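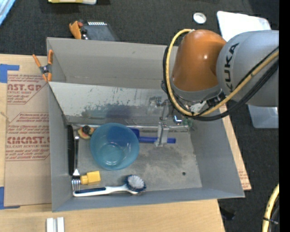 Wirkcombe School of Perioperative Supply trains the staff who receive, count, store and issue the materials used in operating rooms. It offers one certificate program, two short courses and a contract service for hospitals that want their own supply staff assessed on site. Graduates work in sterile processing departments, surgical stockrooms and day-surgery centers. In the school's written material, containers are classed by how they are opened and not by what they hold, so a large gray bin with an open top, like the one on the wooden tabletop, is a Class A container whatever is put in it. Class B containers have a hinged or lift-off lid. Class C containers are sealed and carry an indicator.

This website uses cookies to remember your settings and measure traffic. Accept all | Reject optional | Cookie policy

Background

The school was founded by Sadao Ogura and Hường Ninh, who had worked together in the central supply department of a regional hospital. Their first course was an evening class on preference cards, the lists that tell a stockroom what a given surgeon needs for a given procedure. Many of the cards then in use listed items that were no longer bought, and the class taught a method for correcting them. That method, revised several times, is still the first unit of the certificate.

The school is privately owned and does not sell surgical products. It receives no commission from suppliers.

Certificate program

The certificate takes 400 hours, of which 200 are spent on placement in a hospital or surgery center. Class size is limited to 20. The taught units are:

Preference cards and case carts
Instrument identification
Decontamination, packaging and storage
Lot tracking and recalls
Implants and consigned stock
Working with the operating room team

Students sit a written test at the end of each unit and a practical test before placement. A student who fails the practical test may repeat it once without charge. A second repeat requires the agreement of the program lead – at present Chae-won Ko – and may delay placement to the next intake.

The program does not qualify anyone to work as a scrub technician or nurse. Applicants who want a clinical role should look at a surgical technology degree.

Short courses

The recall course is for staff already in post. It covers how to find affected lots in a stockroom, how to quarantine them and how to record what was used on which patient. The consigned stock course deals with implants held on hospital shelves but owned by the supplier until they are used. Both courses run in person and end with a short written test.

Records software

Teaching is done on Doltemon, a stock record system built by the school for classroom use. It holds made-up patients and cases only and is not licensed for hospital work. Ngọc Cao maintains it and answers questions from students who cannot log in. Placement sites use their own systems, and students are trained on those by the site.

On-site assessment

Osaze Shehu runs the contract service. A visit normally takes two days, and the hospital receives a written report with findings by storage area. The service has completed 71 assessments. Reports are confidential and are not used in teaching without written consent.

Applications

The next intake begins in June. Applicants need a high school diploma or equivalent and proof of the vaccinations required by placement sites – the list varies by site and is sent with the offer letter. Fees are payable by term.

Recent items

Changes to the practical test
Placement sites: what to bring on the first day
Doltemon: password reset procedure
Reading list for the recall course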